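Sorting and Storage of Wooden Shape Sets in a Shared Play Space
Project report, submitted 12/24/22
Author: Ilse Verhoeven

Summary

The project examined how painted wooden block sets are put away at the end of a session and how storage can be arranged so that sets stay complete. It was carried out in the Baluyot play library, which lends toys to families and also holds supervised play sessions. Two storage methods were compared over a period beginning in June. The first was the library's existing practice of keeping blocks in deep fabric bins. The second used shallow trays, one to a set, stored on a low shelving unit of the Stakard type.

Background

The library's block collection has been assembled over many years from purchases and donations. At the start of the project it contained 600 pieces, many of them without a box or a parts list. Staff reported that sets were often returned to the shelf with pieces missing and that the missing pieces were later found in other bins. Replacement was rarely possible, as several of the sets are no longer sold.

An earlier inventory, known within the library as the Tenent list, recorded the sets by name only. It did not give the shape or color of individual pieces and could not be used to check a set before lending. A new list was drawn up as the first task of the project, with each piece entered by shape, color and length of the longest side.

Method

Sessions were observed from the start of tidying until the last set had been shelved. In total, 30 sessions were recorded, divided equally between the two methods. Children and accompanying adults were given no special instructions beyond the usual request to put the blocks away. The time was noted, together with the number of pieces left outside their set.

Each tray was prepared on a white table in the back room before the sessions began. Triangular pieces were placed first, lying flat with their points facing the same way, and the smaller blocks were fitted afterward. Trays that could not be filled without stacking were divided into two sets. The order of filling was written on a card kept with the tray.
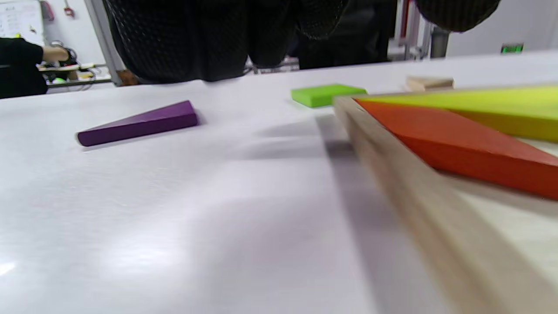

Section 3.2: Placement of Large and Small Pieces

The large triangles, such as the orange-red and yellow-green pieces, take up most of the room in a tray and determine where everything else can go. When they were placed flat and close together, the remaining space was easy to judge. Long, narrow wedges such as the purple one caused more difficulty. Users frequently left them until last and then laid them across other pieces. Thin rectangular tiles and small unpainted blocks were the pieces most often found in the wrong set, as they resemble one another from one set to the next.

Results

With the fabric bins, tidying was faster, but the contents had to be sorted again by staff after nearly every session. With the trays, up to 80 pieces could be returned to their sets without assistance in a single session. The unpainted blocks remained a problem under both methods. A small colored dot on the underside was tested on 100 pieces and reduced the number of errors.

The trays required more shelf length than the bins. A proposal to use the lidded Gandex boxes already owned by the library was considered and set aside, as their height encouraged users to drop pieces in without arranging them.

Recommendations

It is recommended that the tray method be adopted for all sets containing large triangular pieces. Sets made up only of small cubes may remain in bins. The marking of unpainted blocks should be completed before the next lending period, and the new piece list should be kept at the desk, where it can be consulted when a set is returned.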